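Workshop Tips: Setting Up a Bench for the Grurnell Two-Hand Kit

The Grurnell kit from Humthorpe is sold as a ready-to-run pair of arms for sorting and packing small goods. The manual covers bolting down and wiring. It says very little about the bench, and most early trouble starts there. The notes below come from one season with the kit in a small parts room.

Clearance first
Leave 300 mm free on every side the arms can reach. Measure with the elbows bent outward, as the elbows swing wider than the hands. A folding screen is fine as a backdrop and cuts down on visual clutter for the cameras, but set it outside that margin.

Table surface
Bare laminate is a poor choice. Light items skate when a finger touches them, and gloss throws reflections into the cameras. Use a short-pile mat in one dark, flat color. Tape the underside at the corners. Vacuum it weekly; lint gets into the finger joints.

Lighting
Two diffuse lamps at 3000 lumens each, one per side, gave steadier picks than a single overhead fixture. Turn off any lamp that flickers on the camera feed. Late afternoon sun through a window will spoil a run, so fit a blind.

Cables
Route the arm cable down the outside of the forearm and leave a loop at the elbow. Tie it at the wrist with a soft strap, never a zip tie. Check the strap after every 2000 cycles. Keep spare cable coiled and well away from the table legs.

Choosing practice items
The Arnaud sorting routine that ships with the kit is tuned for small cartons. Mixed stationery and packaged hardware is a better test of the hands. Start with 6 items or fewer, and spread them so that the fingers can close around one without touching the next.

Markers: lay them parallel, with at least two finger widths between barrels. The hand approaches from above and needs that gap.

Blister packs: the clear shell confuses the depth reading. Place the card flat, shell up, and let the hand take it by the card edge.

Jars on boxes: stacking is allowed, but teach the jar first. If the box is taken first the routine does not notice what is on top.

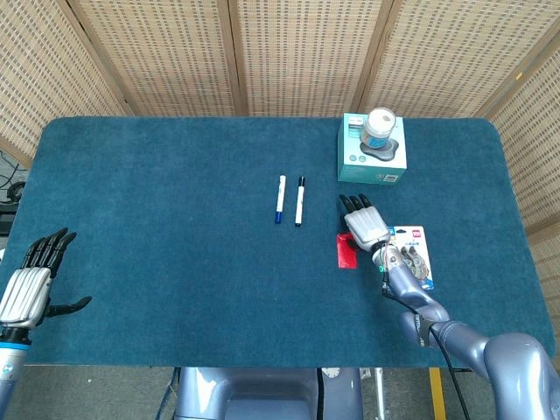
Flat packets: the weak point of the kit. A thin packet lying flush on a mat is missed more often than it is lifted. Clarcombe sells stick-on fingertip pads that help — they wear quickly, though, and must be replaced as a full set or the grip goes uneven.

Before each session
Open and close both hands fully, twice.
Rehome the wrists.
Wipe the camera covers with a dry cloth.
Confirm that the stop button is within reach of the chair.

Worth buying?
For repeated handling of boxes, jars and pens, yes. For paper and thin film, wait for the revised fingertips Humthorpe has listed for June. Budget for the mat, lamps and strap separately; none of them is in the crate.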